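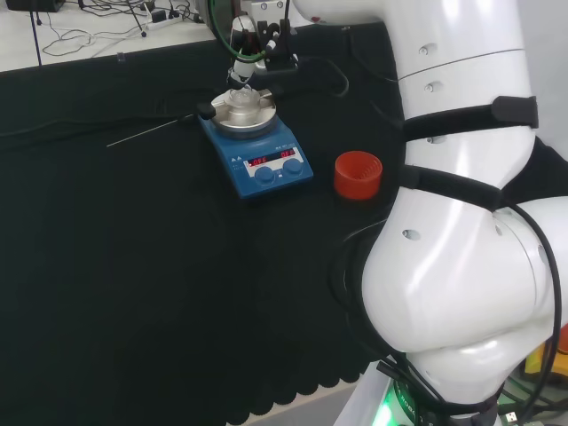 White arm with black straps and a green light at the base, Esquivel Institute, Lindero.

Report of a visit to the Esquivel Institute: evening provision for adult learners

Purpose of the visit

The Prolus Learning Partnership visited the Esquivel Institute in Lindero in June. The visit was arranged at the request of the Partnership's member colleges, several of which are reviewing their evening programmes before the new academic year. The Institute has taught adults in the evening for many years and moved to a new timetable last autumn. Members wished to know how the change had been managed and what effect it had had on attendance.

The party was made up of four people and was led by Dayana Solís. Ximena Zavala, head of evening studies, received the visitors and stayed with them throughout. The Partnership is grateful to her and to the teaching staff who gave up part of their preparation time.

Arrival and access

The party travelled by train to Lindero and went on by local bus, a journey of 20 minutes. The stop is opposite the main entrance. The last bus back to the station formerly left before the end of the late class, and learners without a car had to leave early or share a lift. The bus company has since moved the departure to 9.40 p.m. Ms Zavala described the talks with the company as slow but friendly.

The main entrance has a ramp and a wide door. Signs inside are clear as far as the staircase, after which visitors must rely on room numbers that do not follow the order of the corridor. The Institute is aware of this and intends to renumber the first floor over the summer.

Reception stays open until the last class has ended. New learners are met there in the first fortnight of each term and walked to their rooms. Members may wish to note that this is done by the tutors themselves, who are paid for the additional time.

The timetable

Until last year, evening classes at the Institute ran from 6 p.m. to 9 p.m. with a short break. Attendance in the first half hour was poor. Many learners finish work at half past five or collect children before travelling, and tutors had fallen into the habit of repeating the opening of the lesson for those who arrived late.

Under the present arrangement there is an early class and a late class, with a shared supper break between them. A learner may take either or both. Core subjects - written English, mathematics and bookkeeping - are offered in both slots, so that a person whose shifts change from week to week can move between them without losing ground. Tutors of the same subject keep a common record of what has been covered, and this is held in a plain ring binder in the staff room. An attempt to keep the record online was given up in the first term.

Most courses now last two terms instead of a full year. Staff were divided on this point. The bookkeeping tutor considered that the shorter course had made learners more willing to enrol. The tutor for written English felt that slower writers were being hurried, and asked that the party record her view.

Classes observed

The party sat in on parts of the early classes in mathematics and written English and the whole of the late bookkeeping class.

Mathematics was taught from printed sheets prepared by the tutor. Learners worked in pairs on household bills and wage slips. The level within the group varied a good deal, and the tutor handled this by giving each pair a different starting point on the same sheet. Conversation was lively and mostly on the subject.

In written English, learners were drafting a letter of complaint to a landlord. The tutor read an early draft aloud with the writer's permission and invited changes. Several learners were using the glossaries supplied by Ekuvov, the language school with which the Institute shares its library. The glossaries are well laid out, although the print is small, and larger copies would be welcome.

The bookkeeping class had its full 20 learners on the register, and there is a waiting list. The lesson dealt with the difference between a cash account and a bank account. The pace was brisk. The party thought that the lesson would have gained from a pause for questions before the written exercise, and said so to the tutor afterwards, who agreed.

The supper break

Supper is served in the ground-floor canteen between the two slots. It consists of soup, bread and one hot dish, at a fixed low price. Ms Zavala regards the meal as the most important part of the new timetable. Learners who take both classes no longer go out to find food, and those who take only one have a reason to stay on or to come early. Tutors eat at the same tables.

The canteen contract was the hardest matter to settle. The previous caterer would not open in the evening for uncertain numbers. The present caterer is paid a set sum for each evening and keeps the takings above it. Dayana Solís asked whether this would be affordable for a smaller college, and was told that it probably would not, unless the cost were shared with another user of the building.

Enrolment and fees

Learners enrol in person. A short talk with a tutor is held before any form is filled in, and no test is set at this stage. Fees may be paid weekly. The finance office was at first doubtful about weekly payment on account of the extra handling, but reports few missed payments.

Childcare is not offered. It was the need most often raised by the learners who spoke to the party over supper, and the Institute has no room at present that would meet the rules for a crèche.

Points for member colleges

Colleges considering a two-slot evening should speak to local bus companies well before the timetable is fixed.

A shared teaching record is needed if learners are to move between slots. Its form matters less than its being kept up every evening.

The shorter course should be tried in one or two subjects first, and written English may not be the best place to begin.

Ms Zavala has offered to receive a second party in the autumn term. Colleges wishing to take part should write to the Prolus office, giving the subjects they would like to observe.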